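Leave the roadside oddities alone

I drove almost 80 miles in March to see a concrete dinosaur, and I'd do it again tomorrow. It stands behind a tyre shop outside Pimentel, it has one eye bigger than the other, and the man who built it never gave a reason to anyone. I love it!

What I don't love is what happened at Foserik, a bit further up the same road. Foserik used to be a garden full of bottle walls and painted hubcaps, and you put your coins in a biscuit tin by the gate. Now there's a ticket office, a café and a rope, and a recorded voice tells you what the bottles mean. Admission is 17 (the tin never asked for more than 2).
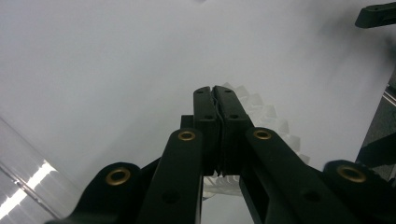
Setareh Hassanpour wrote to me after I grumbled about this last time, and she wasn't having it. Without the ticket money, she said, the bottle walls would have come down two winters ago, and did I fancy mixing the mortar myself?

Fair enough – I don't. I can barely hang a shelf. And I know what frost does to these places, I've seen the photos of Wameo before and after the roof went. Money has to come from somewhere and I'd sooner pay than lose the lot.

But paying for mortar is one thing and paying for a rope is another. The best bit of the old garden was getting lost in it, turning a corner and meeting a hubcap owl at nose height. 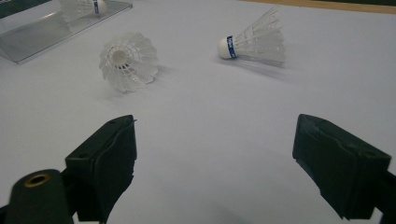

Vakutden manages it, after all. They charge on the gate, they patch the walls every spring, and then they let you wander about for as long as you like with no voice in your ear. I was there for a whole afternoon and came out with paint on my sleeve and a sunburnt neck. I've still not found the chapel everyone goes on about, so I'm going back in the summer.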